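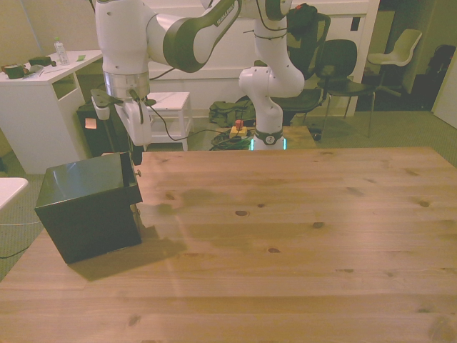 Cestilell Two-Drawer Desk Box, Dark Green

A small cube box with two drawers, one above the other, for things that otherwise end up loose on a desk or workbench. Glossy dark green finish, close to black in low light. One round knob per drawer. Sold assembled.

Item number: 143
Finish: gloss, dark green
Drawers: 2
Knobs: 2, round
Assembly: none
Sold by: Alell Home & Bench

About this box

The Cestilell is made for us by Grurnby, who also make our letter trays and the tall Dhillon cabinet. It started as a smaller companion to the Dhillon, for people who liked the cabinet but had no floor space left. Joar Dahlgren drew the first version with three drawers. They came out too shallow for a roll of tape, so the box went to two and has stayed there.

Both drawers are the same size inside. There are no dividers and no label holders. If you want dividers, the felt trays listed under Accessories fit either drawer.

The shell and the drawer fronts are metal. The finish is baked on at the factory and goes over the drawer fronts as well as the sides and top, so the box looks the same color all the way around. It reflects light, and the top will show dust sooner than a matte finish would. Wipe it when it bothers you.

Opening and closing

The drawers slide straight out by the knob. They don't have soft-close runners. A stop at the back keeps the drawer from coming all the way out in normal use. To remove a drawer for cleaning, pull it to the stop, lift the front a little and draw it toward you. To put it back, hold it level and push until you feel it pass the stop.

New drawers can be a bit stiff in the first week or so. Open and close each one a few dozen times and they loosen up. If one still sticks after that, check that nothing has fallen behind it. A pen cap is the usual cause.
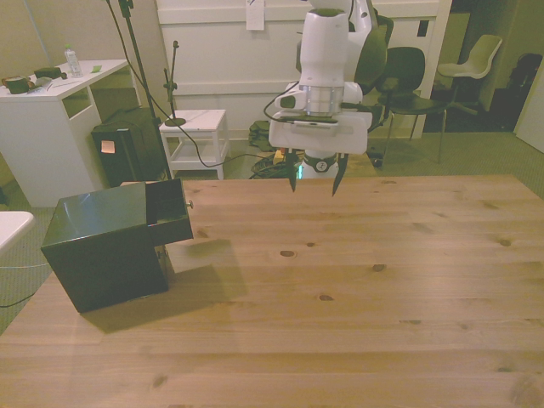

Upper drawer partly open, on a pine tabletop.

Where to put it

Any flat, steady surface will do. The box has four felt pads underneath, already attached. On soft wood such as pine, lift the box when you move it — grit gets into the felt and will mark the boards if you drag it. Replacement pads come in a sheet of 6.

Leave room in front for a drawer to open fully. The back is closed and can go flat against a wall.

The box can be stacked two high. Don't stack three. The pads on the upper box sit inside the edges of the lower one, and a third box makes the whole pile tip when a top drawer is pulled out with something heavy in it.

What people keep in it

Mostly tape, markers, batteries, charging leads, sewing things, spare keys, stamps. Deepika Varghese in our store uses hers for receipts, with the current month in the upper drawer and everything older in the lower one until it gets filed. It's too small for full sheets of paper unless you fold them.

It isn't a lock box. There is no key, and we don't have a version with one.

Cleaning

Use a soft cloth, dampened with plain water or a drop of dish soap, then dry. Skip scouring pads and anything with ammonia in it. Small scratches can be touched up with the green paint pen (see Accessories). Shake the pen well and let the first coat dry overnight before adding another.

The knobs are held on by a screw from inside the drawer. If one turns in your hand, take the drawer out and tighten the screw with an ordinary Phillips screwdriver. Hold the knob still while you do it.

Accessories

Felt tray, gray, fits one drawer
Replacement knob with screw
Felt pads, sheet of 6
Touch-up paint pen, dark green

Colors

Dark green is in regular stock. The cream version is finished and won't be made again, though the store sometimes has a returned one. A dark red is planned for January. We don't take advance orders on it, but you can ask to be put on the list and we'll write when it arrives.

Shipping and returns

Boxes ship in a double carton with the drawers taped shut. Take the tape off slowly and from one end. If it leaves a sticky line, a little cooking oil on a cloth removes it, followed by soap and water.

You have 70 days to return a box in its original carton. Dents or chips from shipping should be reported as soon as you find them, with a photo of the damage and one of the carton. Write to Eglė Org at the returns desk and include your order number. Replacement drawers are sent separately, so there's no need to ship the whole box back for one bad drawer.

Orders over $100 ship free.

Customer notes

"Bought one for the sewing table and another for my husband's bench. His already has glue on it. Drawers run fine." — Setareh Khosravi

"Color is darker than I expected. I put it by the window and now it reads as green. Would have liked a label holder on the front." — Britta Dreßler

Related items

Dhillon tall cabinet, dark green
Grurnby letter tray, single
Grurnby letter tray, set of two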